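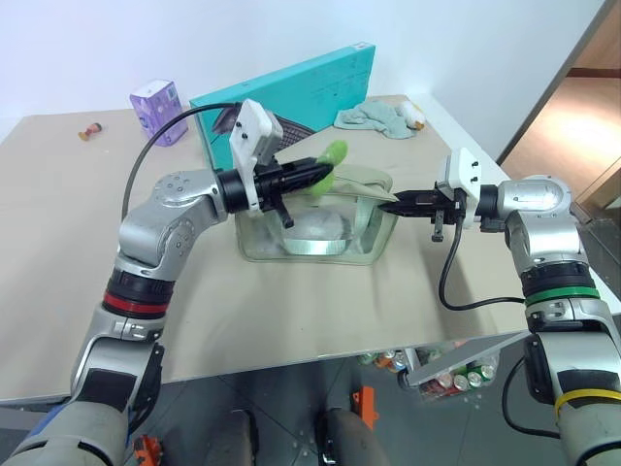
Putting a soft item into a rigid container with two arms

Posted 2018-08-05 by Giang Ông
Filed under: Trandel, household tasks, bimanual

Tidying is the household chore we are asked about most. This page covers one small part of it: lifting a soft item and setting it down inside an open container, with one arm on the item and the other near the container. It assumes you have finished the calibration page and that both wrists report the same table height.

What you need

Two arms with parallel two-finger grippers
A rectangular container with clear or solid walls
A plush item narrower than the container opening
The Pranditero controller, with the Lultano grasp library loaded

Setting up

Place the container midway between the arm bases, within easy reach of both. Clear walls are harder for depth sensing than solid ones. If the height map shows holes where the walls should be, enter the container size by hand.

Leave the ordinary clutter on the table. A routine tuned on a bare surface tends to fail the first time a cloth or a bottle is left out.

Check the cable loops at both wrists before the first run. Each loop needs enough slack for a full turn of the wrist and must not drag across the container.

Step 1. Grasp the item

Approach from above with the fingers open to their full width. Close at low force until the Bite value (finger load, as a percentage) reaches 10, then stop. Plush compresses, so finger spacing is a poor guide to whether the item is held. Lift clear of the table and read Bite again. If it has dropped below 5, put the item down and take a deeper grasp.

Step 2. Bring up the second arm

Move the other gripper to the far rim and hold it just short of contact. Its job is to steady the container or to keep a bag edge or liner out of the way. Set the minimum distance between the two grippers before you enable this move.

Step 3. Lower and release

Bring the item over the opening and pause just above the rim. Lower it slowly. If it catches, raise it, turn the wrist by 13 degrees and try again. Open the fingers only as wide as the item needs, as a full opening can strike the container wall. Withdraw straight up.

Can it do the chore yet?

In part. Over 1,000 logged attempts in February, Onni Peltonen recorded nearly 19 seconds per item, and a person takes two. Most of the failures came from liners and bag edges, which move when touched and do not match the stored model. Rigid items in an unlined box are dependable enough to run with one person watching. Mixed items in a lined box still need someone within reach of the stop button.

Next page: Folding a small cloth
Previous page: Calibrating wrist height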